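Home | Talks | Notes | Visits | Contact

Speaker notes: the September open day at Plescombe
Posted in September by Wilfredo Cruzado
3 shares | 50 comments

Start with why I went. Gunard had been asking people to come and see tidying work done with hand-held grippers, and I wanted to see it on somebody's real desk. Most of what I'd been shown before was blocks on a bare bench. Say that, then move on, as the room will want the demo.

Explain the set-up in one go. A person holds the gripper and does the job with it. The camera on the gripper records what the jaws do. The recordings go to Fraser, who runs the training side. Don't get into the training unless someone asks.

First slide. Leave it up while you talk about the jaws and the clear box.
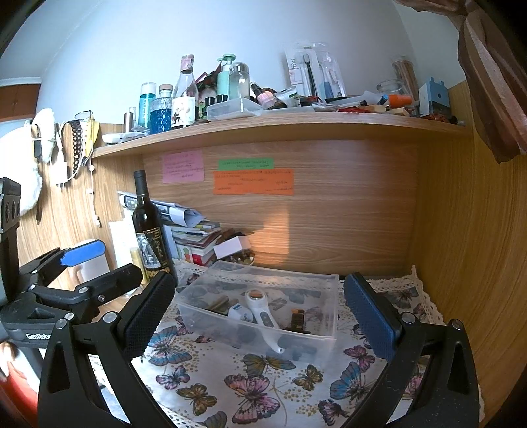 Page last changed: September, 18:00

Point out the two pads, one dark and one blue. Both have a texture on the inside face. Mention that a clear plastic box is awkward for a camera because it sees the box and the things in it together. There's a massager with a round metal head in there and a small bottle with a label, so the shapes are all different.

Then the numbers. The archive held 3009 recordings on the day of the visit, and 1800 of them were desk jobs. The rest were kitchens and shelves. Each visitor got 3 minutes with the tool. I was slow. My wrist ached by the end and I kept closing the jaws too early. Pause here if people want to ask about weight. I didn't write it down.

Next, patterned cloths. I asked Gunard whether they would be better off with a plain surface. The answer was that homes have patterned cloths and the work has to cope with them. Brustulitz is the name they give to their set of cluttered desks, and they mean to keep it cluttered.

Second slide. Talk about small things lying close together: a charger, a watch with its strap, a slim metal cylinder. Two grippers at the desk for this one. The strap is the part to dwell on, because a strap bends and a charger doesn't.

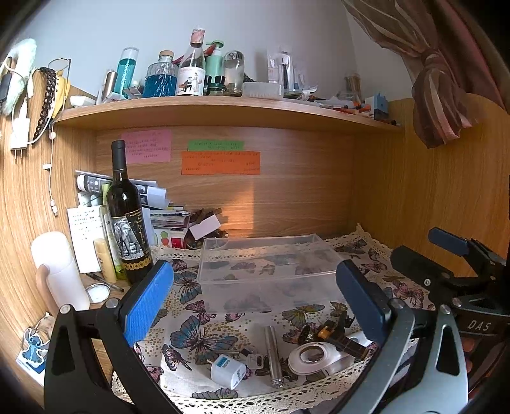 Fraser's view was that two hands bring more trouble than they save at first, and that people should learn the job with one before they pick up the second. He also said he would throw out a slow recording before a clumsy one, which I hadn't expected. Read that bit out, then ask who agrees.

Finish with the practical side. Plescombe is running the open day again and you have to book. Parking is behind the building. Take questions until the tea comes round.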